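Folside Tape Archive: Electronic Studio Recordings
Progress report to the Bonsu Fund, second period

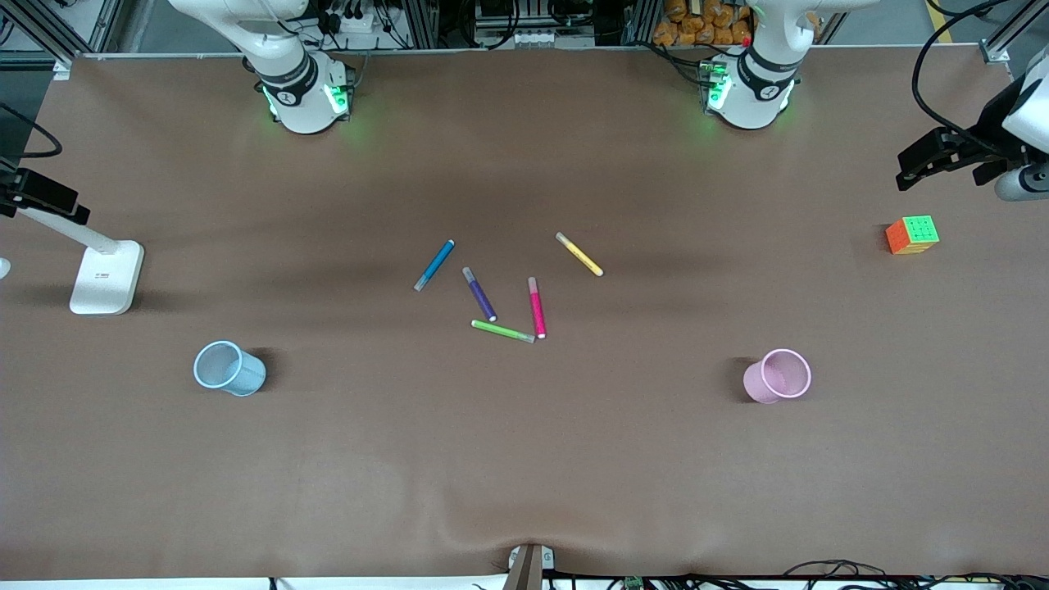
The period covered by this report runs to the end of September. Work continued on the transfer of quarter-inch and half-inch tapes made at the former Flustholm electronic music studio. The grant agreement sets a target of 1,000 reels transferred by the close of the third period. We expect to meet it, with one change to the order of work described under Tape condition.

Transfers

All transfers are made at 96 kHz, 24 bit, with no noise reduction and no equalization beyond the playback curve. Where a reel carries test tones, azimuth and level are set from them. Where it does not, azimuth is set by ear on the mono sum and the setting is written into the session log. Radomír Kováčik did the alignment on both playback machines and repeated it after the capstan motor on the second machine was replaced. Speed error after the repair is within the limit given in the work plan.

Many of the reels hold source material: oscillator sweeps, filtered noise, ring modulator passes, and short loops cut for later assembly. Loops are transferred for at least three full passes so that the splice can be heard in context. Loops under one second get nine passes. We don't trim the files.

Tape condition

The back-coated stock from the later Flustholm sessions is shedding. These reels need baking before playback, and the incubator takes one shelf of 10-inch reels at a time. To keep the playback machines in use, we moved the acetate reels ahead of the back-coated ones. Acetate can't be baked and is stored and handled separately. Old splices on the acetate have dried out and are remade with new splicing tape before transfer. The original edit points are kept.

Catalog

Sabina Murín has completed the first pass of the catalog, which now stands at 3,000 entries. An entry is a single recorded item, so one reel may account for many entries. Fields are composer, title or working title, reel number, track format, speed, duration, sound source where known, and notes from the box. Box notes are copied as written, including patch settings that we can't yet interpret. The patch diagrams in the Clatton deposit should settle some of these, and a visit to copy them has been agreed.

Attribution is still a problem for the unsigned studies. Handwriting on the boxes is not reliable, as students often reused boxes. These entries are marked "unattributed" and will stay that way unless a score or a dated worksheet supports a name.

Rights and access

Permission letters went to all composers or estates for whom we have an address. Replies are logged in the rights sheet sent with this report. Items without permission will be available at the Folside listening station only. The station is open Thursday afternoons by appointment.

Budget

Spending is within the approved lines except for equipment repair, which went over because of the capstan motor. We ask to cover the difference from the travel line. The remaining travel amount is enough for the Clatton visit.

Next period

Baking and transfer of the back-coated reels
Second pass of the catalog, with durations checked against the files
Copying of the Clatton patch diagrams
Delivery of the first set of access files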